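Recording power strip demonstrations with the hand-held gripper

Ulasmont Robotics Club, build notes
Revised 2/14/25

These notes cover the plug and switch module of the Karkeo project. They assume the gripper is assembled and the wrist camera has been focused. Members who have not finished the assembly sheet should do that first. The module produces short demonstrations of a person working on a power strip with the gripper, which the training group then uses for the pick and insert policies.

Electrical safety

The power strip stays unplugged from the wall for the entire session. Tape over its plug before it goes on the bench and leave the tape on until it is back in the cupboard. Do not use a strip with cracked housing or a damaged cord. The gripper fingers fit neatly into places where fingers of any kind should not go, and members under 16 work with a supervisor at the bench.

Checking the gripper

Close the fingers fully and look at the seam between them. The gap should be even from tip to bracket. If the tips meet first and the base stays open, loosen the finger screws a quarter turn, squeeze the handle, and retighten with the fingers held shut. Do not overtighten. The printed parts strip easily and the Lekness printer is booked most evenings.

Open and close the linkage ten times. It should move without catching. Resistance at one point in the travel usually means a pivot has been pressed in at an angle. Press it out and reseat it. Do not oil the pivots, as oil migrates to the finger pads and the grip becomes unreliable.

Setting the bench

Clear the tabletop of tools, offcuts and spare cables. Place the strip at an angle to the bench edge and change the angle between takes. A policy trained on one orientation will fail on the others, as the November batch demonstrated. Let the cord fall in a different shape each time. Loops are acceptable provided they do not cross the face of the strip.

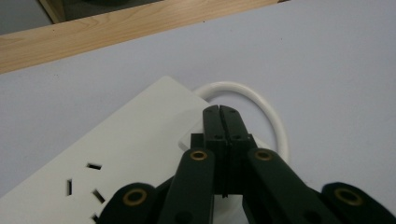
Gripper closed at the raised block near the end of the strip, cord looped on the bench.

Keep the light source fixed once a batch has started. White plastic on a pale bench gives low contrast, and the shadow along the side of the strip is often the only clear boundary in the recording. If the shadow disappears, lower the lamp. If the top faces wash out to plain white, reduce exposure before moving the lamp.

Recording a take

1. Start the recorder and wait for the steady green light.
2. Hold the gripper still above the bench for two seconds with the fingers open.
3. Approach at a constant speed. Keep the target between the fingertips as seen by the camera.
4. Perform one action only: press, grasp, insert or remove.
5. Withdraw along the approach path.
6. Hold still for two seconds and stop the recorder.

Presses are done with the fingers closed. Grasps start with the fingers open and must not shove the strip sideways before contact. If the strip slides more than a finger width, discard the take and reset. Steady the strip with the free hand only in takes labelled as two-handed.

Naming and storage

Label each take with the module code, action, operator initials and take number. Copy the files to the Flanagan drive at the end of the session and check that the file count matches the log sheet. Do not rename files after copying.

The current set holds 1,784 accepted takes against a target of 3,000. Another 327 were rejected, most of them for a missing hold at the start or end. Removal is the least covered action, with 68 takes, and should be given priority until further notice.

Common faults

Fingers obscure the target: rotate the wrist slightly and approach from a steeper angle.

Linkage blurred in the recording: normal at close range. Refocus only if the fingertips are also soft.

Cord drags the strip during a take: give the cord more slack on the bench and repeat.

Tracking lost on approach: too little texture in view. Angle the camera so that the bench edge is included at the start of the take.

Log any other fault on the sheet with the take number.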